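3.2 Objects without captions in Ollen

Craddock's second book, Ollen, was serialised by the small press Skellell before it was collected, and the 12 chapters still read as separate pieces. Most open on a page with no speech at all. Earlier studies have treated these pages as pauses in the reporting. We argue that they carry part of the testimony, as the interviews that follow often return to the thing drawn.
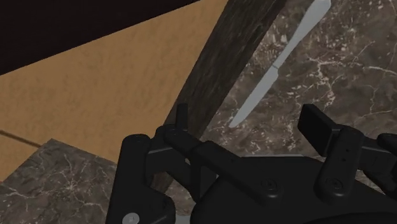 Figure 3. Table knife on a marble-patterned surface (computer rendering).

Craddock draws household goods at the same size as faces, and he gives them little shading. In chapter 2 the widow Caruso describes the last meal in her Cerbridge flat, and the facing page holds her cutlery — no hands, no food. A plain knife such as the one in Figure 3, pale grey and set diagonally on a brown patterned ground, has very little surface detail of its own, and a reader sees mainly its outline and its angle. Craddock relies on the same effect. His line thickens only where handle meets blade, and the background takes up the rest of the hatching.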